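The case against the pretty snack table

Somewhere between the biscuit tin and the present day, we decided that a sandwich ought to be presented. I blame cafés, and after them the Zabala catalogue, which landed on our office mat in June and has been making people ambitious ever since.

I have nothing against baskets. My grandmother kept eggs in one. But a woven basket is a terrible place for a sandwich, which sheds crumbs from the moment it is cut, and there is no wiping a weave. You can turn it over and bang it, and you will still be finding bits of crust in it next year.
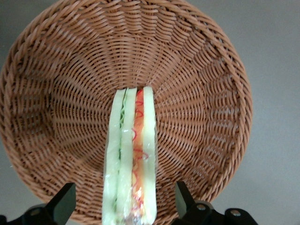 Zbigniew Lis wrote in after my last grumble to say that a basket makes people take one thing and move on, whereas a plate invites them to stand there rearranging. He may be right. He has clearly never worked at Pukley, where people could rearrange a bucket.

My real quarrel is with height. Give an Englishman a flat surface and he will put a bun on it. Give him a set of clear little steps and he becomes a shopkeeper. Up go the Snickers, to the top, like the good seats at the opera. Lower down come the small tubs and jars, which have to lie on their sides because somebody was in a hurry, and which roll the minute you reach past them. Meanwhile a perfectly good cream tray lies flat on the table with nothing on it. It would hold the lot. You could rinse it under the tap.

Zesness, who sell these stands, want 30 pounds for one. I have eaten from trays for most of my life and never felt the lack of a mezzanine.

There is also the matter of fingerprints. Clear plastic shows every one, so the thing meant to flatter your chocolate ends up as a record of who went for it and changed their mind.

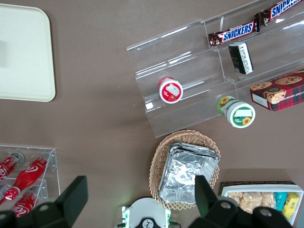 What I would do instead

Put the tray in the middle. Put the food on the tray. Keep the basket for bread rolls if you must, with a cloth in it, and send the steps back to Zesness with the receipt.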